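Jarkodance Help > Bench Robotics > Cameras and Sensing

Vuromico wrist camera kit for suturing practice: keep it after the trial?

Asked in January. Tags: wrist-camera, suturing, thread, purchase-advice

We have the Vuromico wrist camera kit on trial and I need to tell purchasing by Thursday whether we keep it. The kit is two small camera heads with clamp rings, a sync box and the cables. The viewer license is separate and costs $96 a month, billed whether you record or not.

The rig is a two-arm bench setup with wristed instruments, used for suturing practice on pads from Lambert. Before the trial we had one fixed overhead camera. It lost the thread behind the instruments on most throws, and anyone reviewing the clips had to guess where the free end was.

Settings so far: auto exposure, fixed white balance, the ring light at the middle step, focus locked on the pad surface. A typical view when an instrument is close to the work:
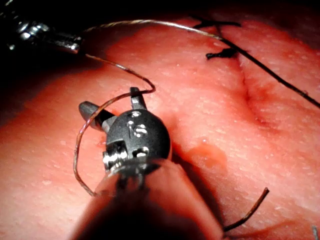
Wrist view, jaws open over the pad. The brown strand runs across the left jaw.

Two things bother me. The first is falloff. The middle of the pad is bright and the corners go nearly black, so an instrument waiting in a corner is hard to make out. I can see highlights on the metal and not much between them. Raising the ring light one step helps the corners but the middle starts to clip.

The second is depth of field. With focus on the pad, anything near the camera is soft. That matters most during wraps, when one instrument comes forward and blocks a large part of the view while the other carries the loops.

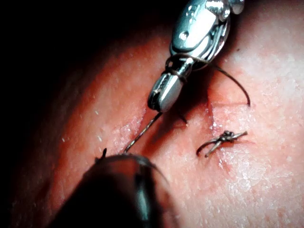

Wraps are the step our reviewers score most often, so a soft near instrument costs us something. I tried moving focus toward the camera and the stitches went soft. I also tried the high depth mode in the viewer. It seems to be sharpening and nothing else.

What I want to know:

Does the falloff improve with the diffuser Vuromico sells as an add-on, or is it the lens?
Is there a focus position that others have settled on for two-arm work?
Is the viewer license needed, or can the stream be recorded in Truramum directly?

Firmware is whatever it shipped with. I have not opened the heads.

2 answers, sorted by votes

Accepted answer

We have used the same kit for two semesters, on a similar bench. Taking the questions in order.

Falloff: partly the lens, mostly the light. The ring sits too close to the lens axis and the beam is narrow. The diffuser spreads it but costs you close to a full exposure step, and auto exposure then compensates by slowing the shutter, so you trade dark corners for smeared thread. Lock the shutter first, then decide. What worked better for us was leaving the ring on its lowest step and adding a separate bench lamp from the side, set low. Side light also gives each strand a shadow, and a shadow is the only height cue you get from one camera. If you light from straight above, a strand floating over the pad and a strand lying on it look alike.

The metal is a separate issue. Polished instruments will clip at any setting that exposes the pad properly. Set the metering region to the pad and accept the highlights. Do not use full-field metering, it hunts every time a shiny part swings in.

Focus: no single position covers both. We lock slightly above the pad, at the height where the wraps are made, and let the pad surface go a little soft. Steps to repeat it:

1. Park the arm at your normal working height.
2. Lay a short offcut of suture on a spacer block as tall as your usual wrap height.
3. Turn off autofocus in the viewer and bring the offcut sharp at full zoom.
4. Save the position to the head. Saving it in the viewer profile is not enough, it reverts at power cycle.

High depth mode is sharpening, yes. Leave it off. It puts a bright outline along dark thread and if you run any thread detection later you will be detecting the outline.

License: you need it for the first setup, to write focus and metering to the heads. After that Truramum sees the sync box as a normal two-channel source. You lose the combined timeline and have to line the channels up by timestamp. We did that for 731 clips with a short script and had to fix a handful by hand. If you record every day, pay for the license. We record in blocks and let it lapse between them.

On keeping it: yes for reviewing technique. For measuring anything (stitch spacing, bite depth) I would send it back. The distortion near the edges isn't corrected and the calibration sheet in the box only covers the center.

Follow-up from the person who asked

Thanks. Locked the shutter and moved the metering region to the pad, and the hunting stopped. I haven't bought the diffuser. The side lamp is on order.

One more thing from going over stills with the practice in mind and not the camera. 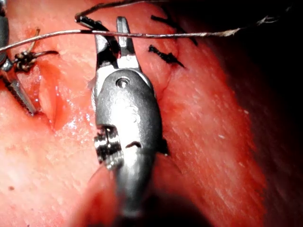

Thread condition is something we never logged before, and I am adding a field for it. Reviewers used to mark a failed pickup as operator error with no second option. At this distance the end of the pale strand at upper right can be seen coming apart into loose fibers, and it is hard to say that a missed grasp on an end like that belongs to the operator. The overhead camera would not have resolved it. The same still has the pulley section on the left of the wrist in plain view, grooves and all, so I may use the wrist heads for a quick look at the cable area before each block. Has anyone tried that as a routine check? I would still do the proper inspection off the arm.

Will probably keep the kit and drop the license after setup.

Second answer

Can't speak to Truramum but on the falloff, check the protective window on the head. Ours had a film on it from the factory and everything looked dim until we peeled it off.

Also clamp rings loosen. Re-torque after the first week. We had a head rotate slightly and spent a morning blaming the calibration.

As for checking cables through the camera, you only get the side that faces you. Fine for spotting thread caught in the grooves, not for fraying on the back. Roll the wrist through its range while you look and you get a bit more.

Comments on this answer

Film was already off on ours. Good point about the rings, one of them did turn when I pushed on it.

Which lamp did you order? The side light suggestion doesn't say how low.

Low enough that the shadow of a strand is a clear separate line next to it. We never measured the angle.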